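Paprika gehört in die Schale

In meiner Küche lag Gemüse jahrelang im Kühlschrankfach, bis es weich war. Seit Mai sortiere ich es offen auf dem Tisch.
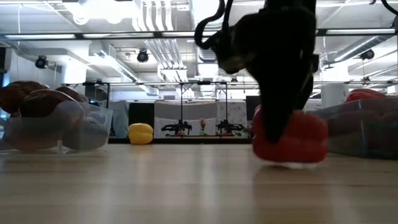

Ausgabe 53, Seite 2

Klare Behälter halte ich für die beste Lösung. Man sieht, was da ist, und kauft nicht doppelt. Rote Paprika bekommen bei mir einen eigenen — gelbe dürfen liegen bleiben, die esse ich zuerst.

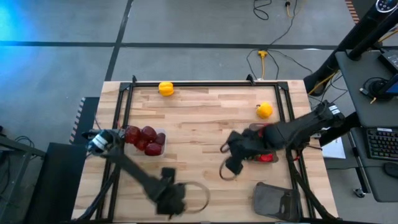 Deckel braucht es dafür keine. Die Dosen von Pondix habe ich verschenkt.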